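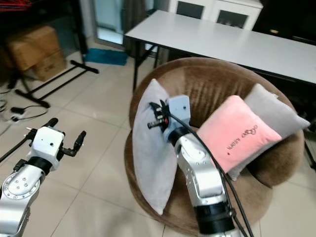
Soft goods are harder than boxes, Kamonchanok Thammasiri told visitors at the Plollholm open day on Thursday, and anyone budgeting for home-assistance work should plan for it. A carton has corners. A cushion changes shape as soon as the fingers close, and the grip point chosen a moment earlier may no longer be the right one.

The demonstration was run by Hendico on its two-armed platform, using ordinary furniture and cushions of different sizes. Sessions started at 1530 and ran in 4 blocks, with questions between them. Parnton supplied the control software, known as Bite, which sets closing force for each arm separately.

Rasa Lepik took the technical questions. Most concerned cycle time, cable routing at the wrist and whether finger pads could be swapped without recalibration. They can, provided the replacement is the same thickness. Large cushions are approached from the side and held near an edge; the centre of the face offers little to pinch.

Attendance was 106. Slides are available at the front office, and the grey binder holds the test procedure. A second open day covering folded textiles is planned for September. Bookings are limited to two people per organization.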